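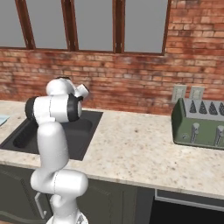
Water Use at the Kitchen Sink in Shared Student Housing
Nesma Radwan and Nives Dal Bello
Module project, Building Services, Nellcombe

1. Background

Kitchen taps are often left out of household water studies, which tend to concentrate on showers and toilets. In shared housing the kitchen sink is used by several people with separate meals and separate washing-up, so savings per person may be larger than in a family home. The project measured hot and cold water drawn at kitchen sinks in two houses on Bromden Road, Urbridge.

2. Method

Inline flow meters were fitted to the hot and cold supply pipes below each sink. Readings were logged every 30 seconds throughout February. Each house had four residents and a single mixer tap without an aerator. At the midpoint of the month an aerator was fitted in House B only. House A was left unchanged as the control.

A draw was defined as any continuous flow lasting longer than one logging interval. Shorter draws, such as filling a glass, were recorded in the total volume but not as separate events.

3. Results

House B recorded 421 draws over the month. Most fell between 18:00 and 21:00. Volume per draw dropped after the aerator was fitted, mainly on the cold side. Hot water volume changed little. Residents reported filling the bowl to the same level as before, so the lower flow rate lengthened the fill without reducing it.

House A showed no clear trend. One meter stopped logging overnight and the gap was excluded.

4. Limitations

The sample is small and one month does not cover holidays or exam periods. Water temperature was not measured, so energy use could not be calculated directly. The method in Vasilakis (course handout 2) assumes a fixed hot water temperature and was not applied.

5. Further work

Repeat with temperature sensors on both supply pipes and a logging interval short enough to capture brief draws.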